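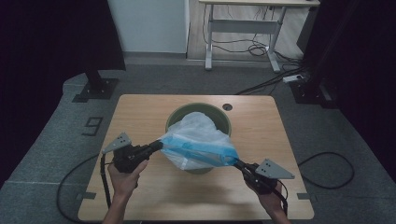 Sudheer Subramaniam

Press Office, Grasisano

Home | Products | Trade | News | Contact

Filed under: News > Workplace > Bins and liners

Print this page | E-mail this page

FOR IMMEDIATE RELEASE - 11 May 2025

GRASISANO PUTS A DRAWSTRING ON THE SMALL BIN LINER

New Tirkari liner for round desk and table bins, on sale to trade and public now

Grasisano, supplier of bins, liners and cleaning sundries to offices, colleges and shared workrooms, today launches the Tirkari drawstring liner. Small size, for the round bins that sit beside desks and on tabletops. Translucent white with a blue drawstring band. Sold in rolls, from stock.

Drawstring bags have been normal in kitchens for years. Small bins have mostly been left out. The usual liner for a small office bin is a thin square thing with no band and no tie, it slides down inside on the first day and someone ends up fishing it out from under the teabags. Grasisano customers have been writing in about this for a long while. The Tirkari is the answer, or our go at one.

The band runs in a hem at the open end of the bag. Open the bag, pull the band out to either side so the mouth is wide, drop the body of the bag in, fold the hem down over the rim. When it's full, lift the band, pull, knot. Same movements as a kitchen bag, only smaller.

WHY THE RIM MATTERS

Round bins are awkward. A flat bag is two straight edges and the rim is a circle, so there is always spare plastic somewhere. Too much and it flaps about and gets stuffed down the outside. Too little and the bag won't go over at all, or goes over and splits at the seam the first time anyone drops in a coffee cup.

Grasisano tried 10 versions of the Tirkari before settling on the width. The early ones were too generous. One was so tight it needed two people. The final bag goes over with a bit of a stretch and leaves a small cuff all the way round, which can be tucked or left, as preferred. Our own office is split on that.

The plastic is crinkly and fairly light. It isn't meant for rubble, wet sand or broken glass. It's for paper, packaging, tissues, lunch wrappers, pencil shavings, the ordinary contents of a bin next to a table where people work. Anyone wanting a heavier sack should look at the existing Grasisano range, which is unchanged.

Translucent was a deliberate choice. Cleaning staff told us they want to see what's in a bag before they pick it up by the bottom. Recycling sorters said much the same. A black liner looks smarter in a meeting room, fair enough, and there may be one later. No promises.

"I have changed a lot of bins this spring," said Sudheer Subramaniam, who looks after press and trade enquiries at Grasisano and wrote this release inbetween other things. "The bag I like is the one where I don't have to come back an hour later and hoick it up again. That was more or less the whole spec."

FITTING IT, FOR ANYONE NEW

Put the bin on a table if there is one. Bending over a low bin with a bag is how backs go, and the light's better up there anyway.

Find the hemmed end. On a fresh bag the sides cling together so rub the edge between finger and thumb, or blow.

Take hold of the band at opposite ends and draw it out sideways, over the top of the bin. Don't pull the band out of the hem at this stage, just hold band and hem together.

Feed the body of the bag down inside. Air gets trapped under it, so push down in the middle and let it out at the side.

Work the loose plastic over the rim and go round once. Job done, next bin.

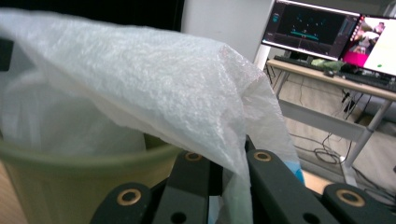 TRIED IN REAL BUILDINGS

Through April the liner was on trial with Desterus, a contract cleaning firm looking after shared offices and teaching rooms. Desterus staff used it in 467 bins across their sites, alongside the plain liner they normally buy. They kept notes. Some of the notes were not printable.

The main points: slipped bags were down a good deal. Knotting was quicker. Tearing the first bag off a new roll was harder than it shoud be, because the perforation was too shy, and that has been fixed for the rolls now on sale. A few older bins with a thick rolled rim were still a struggle. If yours are like that, ask for a sample before ordering a case.

Desterus supervisors also asked for the blue band to be kept. Orange had been considered. Blue is easier to spot against white plastic under office lighting, in their view, and we weren't going to argue with people who empty that many bins a night.

A MATCHING BIN

Launching at the same time, the Oláh bin. Round, plastic, plain sides, no lid, no pedal. Olive green to start with, other colours if there is demand. The rim is rounded and slightly thickened so the cuff of the liner sits on something and hands don't meet a sharp edge.

Small enough to go on a worktable for a packing session or a craft class and then back on the floor after. Stacks for storage. Wipes clean. The Oláh can be bought without liners and the Tirkari fits plenty of other small round bins, measure across the top first and check it against the size chart on the product page.

PACKS AND AVAILABILITY

Household pack: one roll, from the Grasisano web shop and selected hardware stores.

Trade case: 100 rolls, direct or through stockists. Some 325 stockists will have it by the end of the month. Smaller branches may need to order in.

Bin and liner starter set: one Oláh bin with one roll of Tirkari. Web shop only for now.

Prices on request for trade, see site for the rest. The old plain small liner stays in the list while stocks last, then goes.

SAMPLES

Free sample strips for facilities managers, schools, cleaning firms and anyone writing about this sort of thing. Say what bins you have. Top diameter and height, please, "normal size" is no help to the warehouse.

PRESS CONTACT

Sudheer Subramaniam, Press Office, Grasisano. Via the contact form, marked Tirkari. Further pictures and the size chart available the same way.

ENDS

Print this page | E-mail this page

Back to News | Products | Trade | Contact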